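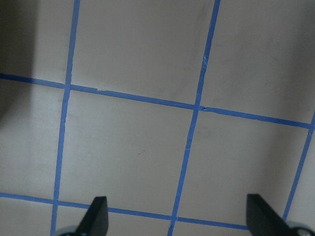
Blue tape in a grid, slightly wonky squares and all.

Grello low-tack painter's tape, reviewed 14/10/2026

I've got through an embarrassing amount of masking tape this year. We painted a checkerboard on the hall floor in the spring (my idea, my knees) and I started with the cheapest rolls in the shop, which tore if you so much as looked at them. My friend Dilani Dissanayake lent me half a roll of the Grello and I've been buying it ever since, so I thought I'd better write it up properly!

You get 45 metres on a roll and I paid £6 for mine. When I last looked it had 1,617 reviews on the Gamage site, mostly people doing skirting boards and feature walls, plus one very cross man whose parcel went to the wrong house.

First thing, it comes off the roll nicely. I'm forever losing the end of tape and picking at it with a fingernail, and that only happened once here, after I'd left it in the shed with a load of sawdust. It tears by hand fairly straight, it lies flat on a long run, and you can lift a strip and put it back if your line has wandered. Mine wandered a lot, so I ended up snapping a chalk line first and following that.

The edges were crisp on the floor and on the emulsioned wall in the box room. On the textured wallpaper up the stairs I got bleed all the way down, and I had pressed it with an old bank card like the packet tells you to. I had to touch up with a tiny brush while muttering. The Dredus tape I tried next to it was a bit better on the wallpaper, but it pulled a strip of paint off the door frame and I'm still annoyed about that.
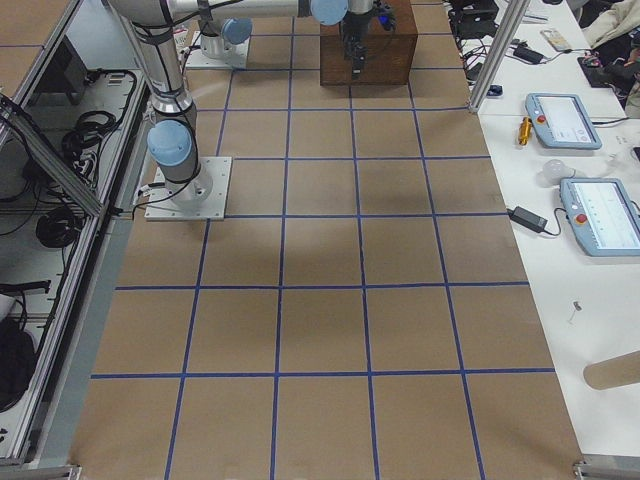
Can you leave it on overnight between coats?
I've left it for two nights on a painted floor and it peeled away clean, though I'd test a bit behind a door first if your paint is fresh.

My main grumble is the cardboard core, which goes soggy if you stand the roll anywhere damp, and then the whole thing goes oval and won't sit on a dispenser. It also isn't great in the cold. I had a go at the garage shelves last November and it kept lifting at the corners, so now the rolls live in the kitchen drawer with the birthday candles.

I'd give it four stars out of five, and I'd buy it again for floors and smooth walls. For the stairs I'm going to borrow Dilani's paint edger and see if that's any less sweary.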